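We use cookies to improve your experience. Accept / Manage preferences

Tramix Hand-Held Gripper – Set-Up and Care Guide
Section 4: Fitting pads, markers and fingers
Revision April 2023

Share (22) Comments (3)

Carry out this section when the gripper is first unpacked, after any finger has been replaced, and whenever the tracking check in Section 6 fails. You will need the 2 mm hex key from the kit, a lint-free cloth, isopropyl alcohol and the Riedl torque driver.

CAUTION: Remove the battery before you start. The fingers are spring-loaded and can close without warning when the trigger link is loose.

4.1 Fingers

1. Hold the trigger fully open and slide the locking pin into the hole at the base of the body.
2. Loosen the two finger screws by one full turn. Do not take them out.
3. Seat each finger against its stop. The stop is hard to see, so feel for the click.
4. Tighten the screws in turn, a little at a time, to the value printed on the driver card.
5. Pull out the locking pin and work the trigger ten times. Both fingers should travel evenly and meet at the tips.

If one finger leads the other, go back to step 2. A lead that stays after a second attempt usually means a bent link – order part 447 from Miltano and set the tool aside.

4.2 Rubber pads and opening trim

1. Wipe the body around each pad with alcohol and let it dry.
2. Press along all four edges of each pad. Replace any pad that lifts at a corner.
3. Run a fingertip along the rubber trim of the opening. It should sit flush with no gaps.
4. Push any raised trim back into its channel with your thumb. Do not use a screwdriver, which will cut it.

Note: Pads from kit 217 are thinner than the current ones and must not be mixed with them on the same tool.

4.3 Markers

Each marker is a square black-and-white label on a finger panel. The tracking software reads the finger opening from it, so a dirty or creased marker gives a wrong reading.

1. Clean the panel and peel the backing from the marker.
2. Line up the lower edge with the scribed line and press outward from the middle.
3. Check for bubbles under a bright lamp. A marker with a bubble must be replaced.
4. Enter the marker number in the Orkommont setup page and save.

4.4 Test pick

1. Refit the battery and start a recording.
2. Lay a small metal object flat on a clear table, at least a hand's width from the edge.
3. Approach slowly from above, keeping the marker in view of the camera.
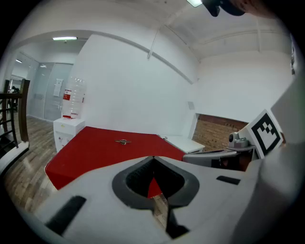
How often should the markers be replaced?
Every 775 hours of recording, or sooner if the black areas have started to turn gray. Change both markers at the same time and repeat the calibration in Section 5.

4. Close the fingers, lift the object and hold it for five seconds.
5. Set it down and stop the recording. The opening graph should be smooth – a jump or a flat spot points to a marker fault.

Sign and date the service card when the test is complete. Cards from before February use the old layout and have no line for the test pick, so write the result on the back.

Subscribe to our newsletter for service updates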